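Lirkar Hibiscus Cooler Concentrate, 11 oz Bottle

Item no. 514
In stock, ships in two to three days

If you have ever come home from a hot afternoon out and wanted something cold and pretty and a little bit tart, this is the bottle to have in your refrigerator door. Our Hibiscus Cooler Concentrate started out as the drink we made for ourselves on the back porch (in a big dented stockpot, with far too much ginger the first few times), and it has turned into the thing people write to us about more than anything else we sell. We love that!

The flavor is hibiscus first, bright and a bit like cranberry, and then the lime comes along behind it, with just enough fresh ginger to warm the back of your throat. It is sweetened with cane sugar, but we keep a light hand with it, so if you grew up on very sweet punch you may want to stir in a spoonful of simple syrup. My sister-in-law does, and she will not be talked out of it.

How to mix it

For one tall glass, pour two tablespoons of concentrate over plenty of ice and top it up with cold water or club soda. Give it a good stir, as the ginger likes to settle. A sprig of mint is lovely, and so is a wheel of orange. For a pitcher, use half a cup of concentrate to one quart of water and let it sit in the refrigerator for an hour before you serve it. 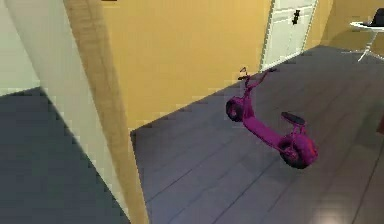
It freezes beautifully too. Mix it a little stronger than you would for drinking, pour it into popsicle molds, and leave it overnight. Or freeze it in a shallow pan and scrape it with a fork every half hour or so until you have a nice fluffy granita, which makes a very respectable dessert after a heavy supper. Nidia Escobar, who cooks with us on market weekends, brushes it over a warm pound cake, and I have to say I now make the cake mostly as an excuse.

What's in it

Water, cane sugar, dried hibiscus flowers, lime juice, fresh ginger, orange peel, citric acid. No caffeine and no added color, so all that deep red comes from the flowers. Do be careful with white tablecloths!

Keeping it

Unopened bottles are fine in the pantry, out of the sun. Once you have opened yours, keep it cold and use it within 11 days. Shake it well every time.

Sizes and shipping

The 11 oz bottle is our regular size. We also make a gift box with one bottle of Hibiscus and one of our Kinyua Passion Fruit, tucked in with a recipe card. The Beria Tamarind is sold out until we can get more of the good tamarind, and we will put it back on its own page when we do. Glass bottles travel better than you would think, but if one reaches you broken, send us a picture within 90 days and we will mail another.

From our customers

"Served this at my daughter's shower with club soda and frozen raspberries. Had to hide the last bottle for myself." Bernadette Lefèvre

"Very good, stronger on the ginger than I expected. I use a bit less than it says and add lime." Corentin Bailly

Page updated 20 May 2024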